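Workshop Tips: Sharing a Room With a Mobile Robot

Keep one clear lane through the room and treat it like a fire exit. Measure your machine at its widest point, arms folded, and add 8 inches on each side. If a chair lives in the lane, move the chair for good.

Cables come off the floor before the robot is switched on. Clip them under the desktop or run them up a leg. A thin cable in a color close to the floor or the furniture is easy to miss when you walk the route, so check under the desks too.

Lock every caster. Carts, side cabinets and rolling panels get bumped and drift, and then the saved map is wrong. After locking, push each piece with your hip. If it rolls, the brake needs cleaning or replacing.

Clear the work surface down to the things the job calls for. We start new routines on the Bretard with a single small container on the desk and add more once it has run clean nine times in a row.
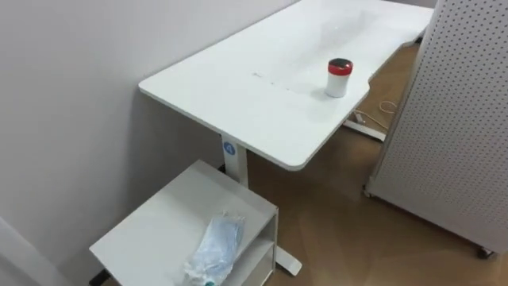 Laurențiu Grecu wrote in to say the clear desk matters less to him than the edges. He keeps everything the robot has to pick up at least a hand's width in from the rim, and he won't run near rounded corners until he has checked that the stored outline of the desk matches the real one. He also asked us to mention bags. Thin plastic left on top of a cabinet can get dragged along by a sleeve or an arm, so his go in a drawer.

Both are now on our list.

Other house rules:

Stop button within reach of the person watching, never across the room.

One person gives commands. Anyone else stays out of the lane.

Wipe the tabletop before a run. Specks and old marks can confuse some vision systems, and glare can too, so try dimming the overhead light if the picks go wide.

Re-scan the room whenever furniture has moved, even by an inch.

Write the run number and any stops in the logbook. Ours is at 176 and the early pages are still the ones we look up most.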